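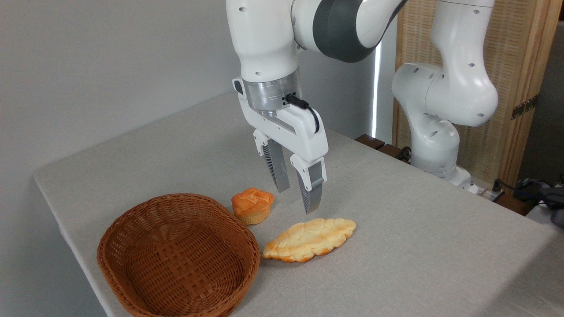 right, bread thread. been promising this one since July and keep putting it off. muffins, rolls, and what to put them in so they don't go horrible. long one, get a brew

1/ background for new people: I do the baked goods table at the Flindbridge market, Friday mornings, have done for ages. small table. not a shop, please stop asking for the shop address

2/ first thing. muffins and bread rolls should NOT live in the same tin overnight. muffin top goes sticky, roll goes leathery. learned this with a whole batch of lemon ones and I'm still cross

3/ basket for serving, tin for keeping. that's the whole system really. a wicker basket is lovely on a table and useless for storage, air goes straight through it and by teatime your rolls are croutons

4/ someone will say "but my gran kept hers in a basket". your gran's lot ate the bread by noon

5/ ok baskets. oval over round every time for me. a long roll sits down properly in an oval one, in a round one it sticks up at one end like a canoe

6/ get one with a thick rim if you can. the rim is where they go first, you pick it up by the edge with one hand while holding the door with the other and the thin ones just unravel. had one go on the steps at Primevdale. scones everywhere

7/ tight weave on the bottom too. open weave = crumbs all over the cloth, and then wasps

8/ cleaning: turn it over, whack it, dry pastry brush into the weave, done. do not put it in the sink. do NOT put it in the dishwasher Aurélien

9/ (he put it in the dishwasher)

10/ if something sticky has got in there, damp cloth, barely damp, then leave it upside down by an open window. not on the radiator, it goes brittle and starts shedding little bits

11/ lining it. cotton napkin, plain, folded in half. paper ones go see-through the second a buttery thing touches them. iron the napkin or don't, I don't

12/ muffins now. paper case stays ON till it's eaten. I know the naked ones look nicer on a plate. the sides dry out so fast, you get a sort of bark

13/ cracked lumpy top is what you want btw. had a message asking how to get them smooth. why. smooth is a fairy cake. lumpy means you stopped stirring in time

14/ stir till the flour's just gone and then put the spoon down and walk off. few streaks is fine. it'll sort itself out in the oven

15/ for anyone wanting numbers, the muffin batter I use starts with 500g plain flour and makes more than I ever need. halve it. freeze the spares the same day, not three days later when you feel guilty about them

16/ rolls. the flat wide bumpy sort, pale in the middle and gold on the ridges. people keep telling me they look underdone. they're not! a soft roll that's brown all over is a hard roll

17/ if you're worried, pick it up and tap underneath. hollow = fine. dull thud = five more minutes

18/ the bumps come from how you press it out. fingertips, all over, just before it goes in. don't be polite about it. Jinlong Fang showed me this and his are miles better than mine, he gets proper cloud shapes, mine are more like a duvet someone's slept in

19/ shaping: long oval, flatter than you think. it puffs. first go I left them tall and ended up with something like a slipper

20/ 100g of milk in the dough in place of some of the water if you want them softer. whole milk. I tried the oat one and it was alright, bit grey

21/ cooling. wire rack, not the basket. a warm roll in a basket sweats underneath and the bottom goes damp, then you've got a pattern of the weave printed on your bread. which some people like I suppose

22/ half an hour minimum before they go near the napkin. I set a timer or I forget and find them at bedtime

23/ setting the table out. I used to pile everything up and it looked like a jumble sale. now I put a couple of things straight on the table next to the basket and fill the basket last. people can see what a single one looks like, and they stop picking them all up

24/ wipe the table first obviously. then wipe it again, there's always flour, where does it come from

25/ big things at the back, small things at the front. a muffin behind a bread roll is a muffin that goes home with you

26/ put your rolls on the diagonal if you've only got a few. takes up more room, table looks fuller. cheap trick, works every week

27/ replies coming in already — yes the basket came from Tzanetos, the homeware place by the bus station. no idea if they still do them. the reddish brown ones are nicer than the bleached ones imo, they don't show the tea

28/ "can I use a plastic basket" yes you can do what you like. easier to wash. looks a bit chip shop, nowt wrong with a chip shop

29/ "how long do the rolls keep" day of baking, best. next day, toast. day after, bread pudding or ducks. (not ducks, someone told me off about ducks last time)

30/ refreshing an old roll: run it under the tap for a SECOND, whole thing, straight in a hot oven for a few mins. sounds mad. comes out nearly new. eat it there and then though because it dies again within the hour

31/ muffins don't do that. don't put a muffin under the tap. muffin gets split and grilled with butter on the cut side, best thing you'll eat all week

32/ microwave is ok for a muffin if you're desperate, ten seconds, any longer and it goes rubber once it cools

33/ carrying it all. tin in a bag, basket empty on your arm, fill when you get there. I have tried carrying the basket full on the 36 bus and I don't want to talk about it

34/ correction to 15, I typed plain, it IS plain, but I add baking powder. somebody's just asked if theirs will rise. no love. sorry

35/ next thread is jam, or possibly the cheese twists, depends if I can get them to hold their shape. Mandano lot have asked for a savoury thing for their open day so I'll be practising all week

36/ rolls need to come out, timer's going. ask me stuff below, I'll look tonight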